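Section 4. Descaling the Sendivlow Kettle

Descale the kettle when a white deposit forms on the inner base. In hard-water areas, this may be necessary every month.

CAUTION: Unplug the kettle and allow it to cool before you begin. Do not immerse the kettle or its cord in water.

1. Empty the kettle and rinse it once.
2. Pour in 200 ml of white vinegar, then add cold water up to the MAX line.
3. Leave the solution to stand for one hour. Do not boil it.
4. Pour the solution away and rinse the kettle thoroughly.

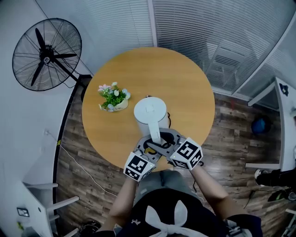 5. Fill with fresh water, boil, and discard. Repeat if any odor remains.

NOTE: Heavy deposits may require a second treatment — do not scrape the base with metal tools. Descaling powder (part 542) is available from Erkport service centers.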